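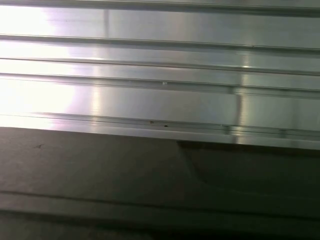 About Setadine

Setadine sells aluminium profile, cut to length, to people who are building a bench, a rack or something their spouse has not been told about yet. Heriberto Nava started the firm with 2 saws and a very patient landlord.

We now stock around 4,000 lengths, brushed or plain, with slots and without. The brushed finish shows fingerprints. We mention this on the order form, and people still ring up to tell us.

There are 7 of us. Orders in before noon are cut the same afternoon, and offcuts go in the bin by the door, where you may help yourself. Please bring gloves. The trade counter shuts at four, or when the kettle breaks.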